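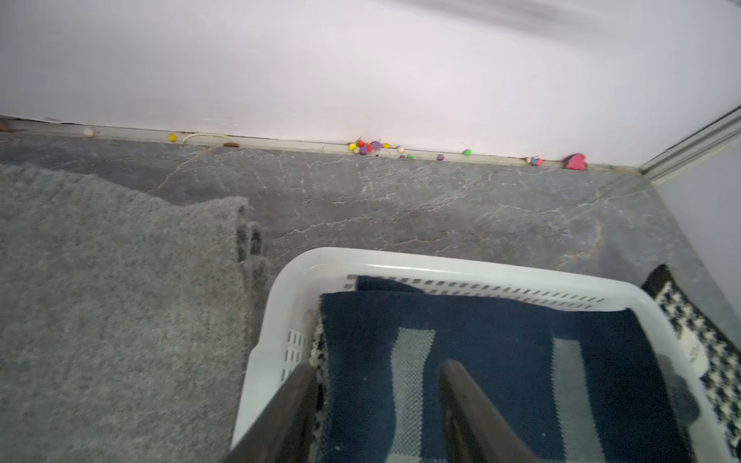
Clay along the baseboard

I have swept this floor more times than I care to admit this February, and there is always more clay. It starts out as a bag of nice separate colors (thirty little packets, bought in a weak moment) and it ends up as beads and crumbs lined up where the floor meets the wall, with a pink heart at the end if you're lucky. I do love the hearts. I have a saucer of them on the kitchen windowsill and I can't bring myself to throw a single one out.

My friend Lilla Bozsik came by for coffee and told me to stop sweeping and start picking up by hand, balls first, because the broom only smears the soft ones into the veins of the tile. She was right, of course! So now I get down on my knees with the white laundry basket next to me, shove the gray shaggy rug back, and work my way along to the corner. The shaggy rug is another story. If clay gets into that pile, leave it until it has dried hard and crumble it out with your fingers. I learned that the long way, with warm water, and made it so much worse.

The basket, I should say, has become the thing I reach for no matter what I'm doing. Laundry, toys, the mail once. I timed myself the other afternoon and had everything up off the floor in 34 minutes, with a break to answer the phone, and I felt like a queen.

Folding came next, and I'm fussier about that than about floors. Dark navy goes on one side, and the houndstooth square with the black border lies on top where I can see it, because it's too pretty to bury. The tulips stood nearby in their teal glass vase, yellow and white, with that one red rose leaning way out like it wants to leave the party. 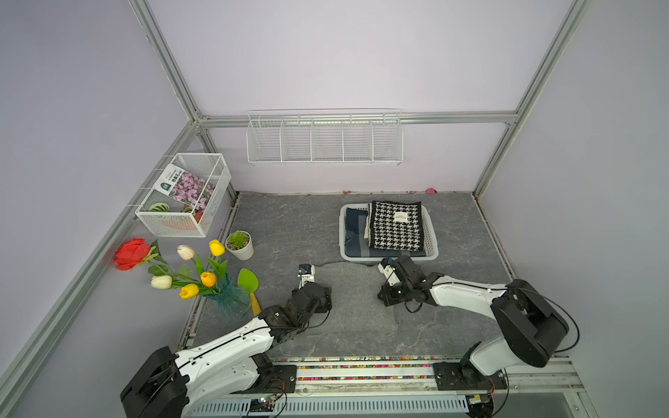

Still on my list

Find a lidded tub for the clay. Put the little green trowel with the yellow handle back where it belongs. Decide about the rose, which I may just bend back in toward the tulips.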